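Publicações > Relatórios técnicos > Plemesby > Seção 3

3. Coleta das demonstrações

As demonstrações foram gravadas com uma garra manual de dois dedos, sem braço robótico no local. O operador segura a ferramenta, executa a tarefa e encerra a gravação com um botão no cabo. A pose da garra é estimada depois, a partir do vídeo e da unidade inercial, com o pacote Onu. Episódios em que a estimativa se perde são descartados antes da anotação.

O conjunto Plemesby reúne 325 episódios de manipulação de têxteis sobre mesa, gravados em 21 ambientes. Preferimos espaços mobiliados, com livros, plantas e cadeiras mantidos no lugar, pois a política precisa localizar o objeto de interesse em meio a itens que não fazem parte da tarefa. A Figura 1 traz um quadro do ambiente de leitura, com um pano cinza-escuro dobrado entre os dois dedos. 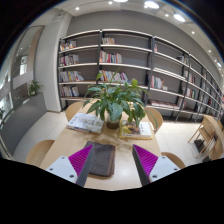
Figura 1. Vista da câmera da garra: (a) pano dobrado sobre a mesa; plantas, livros e estantes ao fundo.

Cada episódio recebe uma instrução curta em português e a marcação dos instantes de contato e de soltura. A anotação foi feita na ferramenta Zident por 3 pessoas, e as divergências foram resolvidas por maioria. Trechos sem contato antes da primeira aproximação são mantidos, já que contêm a busca visual pelo objeto.

No mesmo ambiente aparece também um tapete retangular com faixas em zigue-zague e a inscrição "GOOD LUCK" junto à borda frontal (Figura 1b). Padrões de alto contraste como esse alteram a detecção de bordas usada na fase de pré-treino, e por isso os episódios com têxteis lisos e estampados são sorteados em proporções iguais em cada lote.
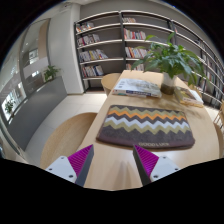
Figura 1 (cont.). (b) Tapete estampado à frente dos dedos, com a garra vazia.

As imagens são usadas com a distorção original da lente. O treinamento da política Vuvo emprega lotes de 100 janelas, com a abertura dos dedos normalizada por ferramenta. A divisão entre treino e teste é feita por ambiente, de modo que nenhum espaço apareça nos dois conjuntos.

Última atualização: julho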